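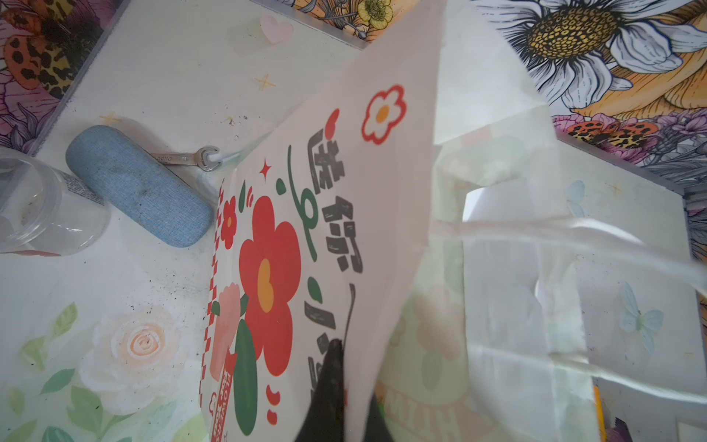 *White paper gift bag, red flower print*

# Grollside Party Bag Bundle — 25 pack

Plain facts first, story further down. White paper, printed front, flat base. Sold by Vusent, packed to order. You fill them yourself. Snacks not included, sorry, people keep asking.

## Quick specs

- Pack of 25, one design per pack
- Lettering and flower designs, check the drop-down before you add to cart
- Holds over 2 lb if the weight sits on the base
- Ships flat, pop the bottom open and crease it
- Tissue sold seperately (white or soft pink)
- Bundle price: $164 for 5 packs, no code needed

Single packs are back in March. Until then it's the bundle or nothing.

## What to put in them

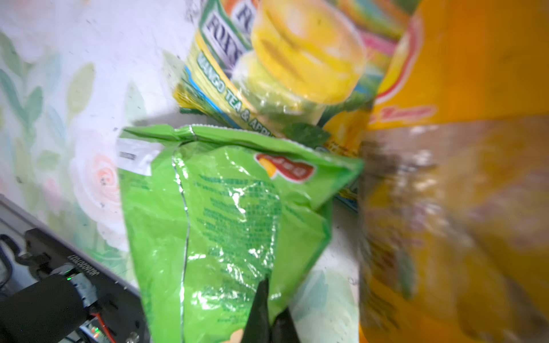

2 min read

Chips go in last. Always. Heavy stuff on the bottom — candy boxes, juice, little jars — then the puffy bags on top, standing up. Lay a chip bag flat and it eats the whole width and you get maybe one more thing in.

Mixed sizes work better than all big or all small. One large snack, one box of candy, a couple of small bits to fill the corners. Leave a bit of room at the top or the bag leans.

Chocolate is fine in cool weather. July, skip it. Hard candy, crackers, seaweed snacks, rice cakes. Anything sealed.

No loose baked goods unless wrapped. Grease goes straight through paper, ours included. We don't line these.

## Handles

Not rated for swinging around. Kids will swing them around. If the bag is for anyone under five, use the Seol size (smaller, shorter) and keep it light.

For heavier gifts look at the Wundska carrier instead. Thicker stock, costs more, only comes in brown.
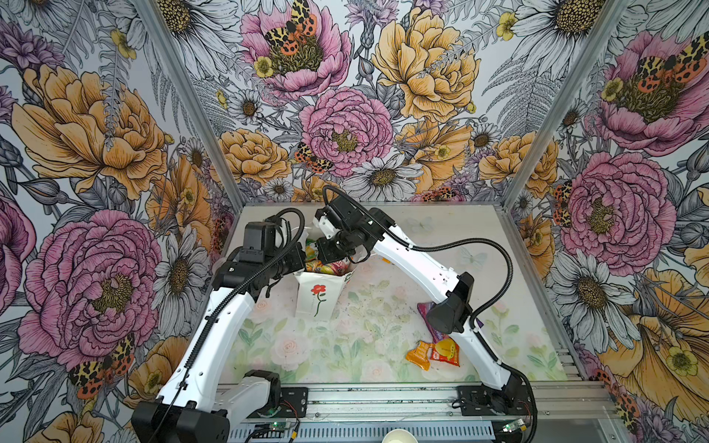 Kanini Temba wrote in to say the bags stand up fine on their own but only after you crease the base hard, and she wishes the instructions had said so before she was halfway through filling a tableful. Fair point. Its on the insert now. Run your thumb along all four bottom edges, open the mouth wide, then fill.

She also asked for a mixed-design pack. Not yet. Sorting by hand slows everything down and we'd have to charge for it.

## Packing a lot of bags at once 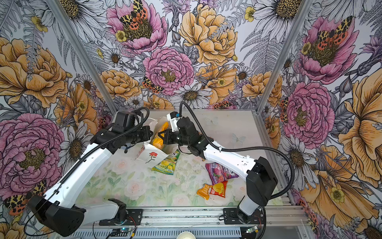
*Reading time: 1 minute*

Set up by item, not by bag. All the candy in one pile, all the chips in another. Open every bag before you start. Then go down the row and drop one thing in each.

Si-woo Shin on our order desk does it the other way, one bag start to finish, and says fewer get missed. Try both, whatever. Either way check the last row, thats where the gaps are.

Fold the top over once if you're stacking them in a car. Sticker if you have one. Staples tear the paper when people open them.

## Shipping and returns

Flat-packed, one carton per bundle. Unopened packs can come back. Opened packs can't, unless the print is off or the base is split — send a photo and we'll replace the pack.

Keep the carton dry. Garage storage OK, damp basement no.

Page updated July 24, 2024. Old size chart removed, new one goes up when the Seol restock lands.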